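Robot arm takes over plate work at Cornent testing lab

Last updated: Mon 22 April

Staff at Cornent's water testing laboratory in Jetside have handed most of their plate handling to a robot arm, and the company says no jobs will go as a result.

The arm moves sample plates between carriers and lab equipment, work that used to keep two technicians at the bench for most of a shift. The layout and movements were worked out in simulation by Grelunetti, the firm that supplied the system, before anything was bolted down.

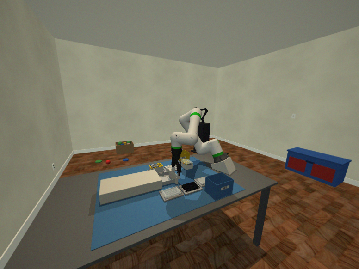
Cornent tested 2,895 plates in November, up from 2,018 in the same month a year earlier. Operations manager Jocelyn Espiritu said the lab could not have kept up by hand without adding a night shift.

"We had people going home with sore wrists," she said. "Three of them were on modified duties at one point."

The lab employs 58 people. Technicians who worked on plates have been retrained to check results, load the bench and deal with faults. Their pay grade has not changed, although the union has asked for it to be reviewed.

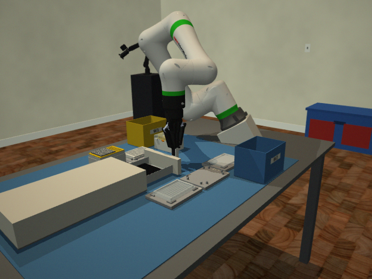 Yi-an Sun, a technician at the lab, spent 3 weeks going through the simulated bench with Grelunetti's engineers. She asked for several racks to be moved so that staff could reach them without leaning across the table.

"They had it set up for the arm – we still have to fill it," she said.

Sun said the new work was easier on the body but quieter, and that she missed having someone across the bench to talk to.
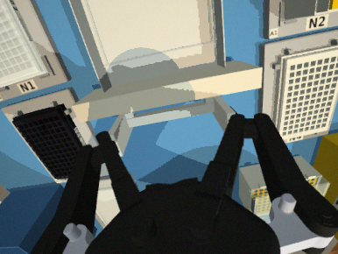 Breaks are now staggered so that a trained person is always within call of the arm. A second bench is planned for the company's Lumanlan site, where staff will be consulted on the layout first.

Comments

benchrat: Did pipetting for nine years and my thumb still clicks. Good on them.

Marg T: No jobs will go "as a result". Let's see in two years.

dw_jetside: Does the review cover the casuals as well? The story doesn't say.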